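Review of the Nirex Hand-Held Demonstration Kit

Posted in Equipment, December

Readers of this blog will recall that our group at Plornholm has been looking for a way to record manipulation tasks without tying up a robot arm for every session. Over the past month we have evaluated the Nirex kit, which consists of paired hand-held grippers, printed marker cubes, a head camera mount and the accompanying capture software. The evaluation unit was supplied on loan through Sundaram, our usual distributor, and was returned at the end of the period. No payment was received for this review, and neither company has seen the text before publication.

The kit is aimed at small laboratories and at integrators who want demonstration data for two-handed work. An operator holds one gripper in each hand and carries out the task directly. The software follows the cubes, records the opening of the jaws, and writes out a trajectory for each hand. Those who have spent long afternoons with a pair of leader arms will understand the appeal.

Delivery and setup

The kit arrived in a single case on a Thursday. The contents matched the packing list, with the exception of one spare cube, which Sundaram sent on separately. Assembly required only the hex keys provided. The printed guide is short and clear, although the section on head camera alignment refers to a menu item that was renamed in a later version of the software. The online manual has the correct name.

Calibration is carried out by holding each cube in front of the camera and turning it slowly until every face has been registered. The guide allows 10 minutes for this step. Our first attempt took considerably longer, as we had placed the table directly under a ceiling light and the glare on the markers caused repeated rejections. Once the table was moved, the stated time proved fair.

One point deserves mention for anyone planning a purchase. The jaw calibration must be repeated whenever the battery is changed. The software does not prompt for it, and we lost a morning of recordings before noticing that the opening values had shifted.

The tasks

We selected tasks of the kind our partners request most often: sorting, stacking, opening and closing containers, and the handling of flat items on a tabletop. The last of these is a modest task for a person and a demanding one for a gripper. A large, flat object offers very little edge to hold, and it tends to slide away when approached from one side. Working with both hands at once, the operator can approach it from two sides, and it is in this kind of work that a paired kit should justify its price.

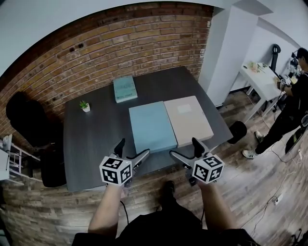
Our colleague Manikandan Poojary, who has recorded more demonstrations than anyone else in the group, took the lead on the flat-item sessions. He reported that the grippers felt natural after the first hour and that the angle of the jaws suited low approaches to the table. He was less satisfied with the weight. The cube sits high on the body of the gripper, and during longer sessions he found that his wrists tired sooner than they had with the older Flistelska units we keep in the laboratory. We would advise operators to plan for regular rest.

Over the full evaluation we recorded 244 demonstrations. Of these, 42 were rejected by the software's own quality check, nearly all on account of a marker being hidden from the camera. The rejections were not spread evenly. Stacking produced very few. Tasks in which one hand passes in front of the other produced the greater part, and the operator receives no signal that this has occurred until the recording has ended. An audible warning during capture would be a worthwhile addition, and we have submitted a request to Nirex to that effect.

Quality of the recordings

The trajectories are smooth and required little cleaning. We replayed a selection on our own arms, and the motion corresponded well to the original in slow and moderate work. Fast movements fared less well. When the operator swung a hand quickly across the table, the path showed small jumps that had to be removed by hand before replay. Nirex recommends a shorter exposure setting for such cases, and this did help, at the cost of needing more light in the room.

The jaw measurements were consistent within a session. Between sessions we saw small differences, which we attribute to the battery matter described above. After we made recalibration part of our opening routine, the differences no longer troubled us.

Export is straightforward. Each session is saved as a folder with the video, the trajectories and a plain text record of the settings. We were able to load the files into our existing training pipeline after writing a short conversion script. The older Flistelska software stores its records in a closed format, and our staff have lost many hours to it – the difference in daily use is considerable.

Software

The capture program runs on an ordinary laptop. It is stable, and we experienced 3 crashes during the whole period, all of them when the disk was nearly full. A warning about disk space would have prevented each one. The review screen, in which recordings are accepted or discarded, is well laid out and can be operated entirely from the keyboard.

Labels are less well handled. The program permits one label per recording, with no notes field. For a group such as ours, which often needs to record the order in which items were moved or which hand led, this is too little. We kept a separate spreadsheet, with the usual risk of the two falling out of step.

Support

We contacted the support desk on several occasions. Replies generally arrived on the next working day and were written by persons who clearly knew the product. The question concerning the jaw values was answered with a detailed explanation and an apology for the omission in the guide. Sundaram was likewise prompt, and handled the missing cube without any need for a second message.

Assessment

The Nirex kit does what its makers state. It is quick to set up, its recordings are of good quality at ordinary working speeds, and its files are open. Its weaknesses are the weight carried above the wrist, the lack of any warning when a marker is hidden, and the limited labeling. Groups that mainly record slow two-handed tabletop work should find it a sound choice. Groups whose work involves rapid motion, or a great deal of crossing of the hands, should ask for a trial before placing an order.

For our own part, we have requested a quotation for two kits, conditional on the revised battery procedure being included in the printed guide. The Flistelska units will remain in service for single-handed work, where their lower weight is still an advantage.

Our conversion script will be placed on the downloads page once the comments in it have been tidied. Questions regarding the evaluation may be left below or sent to the group's usual address.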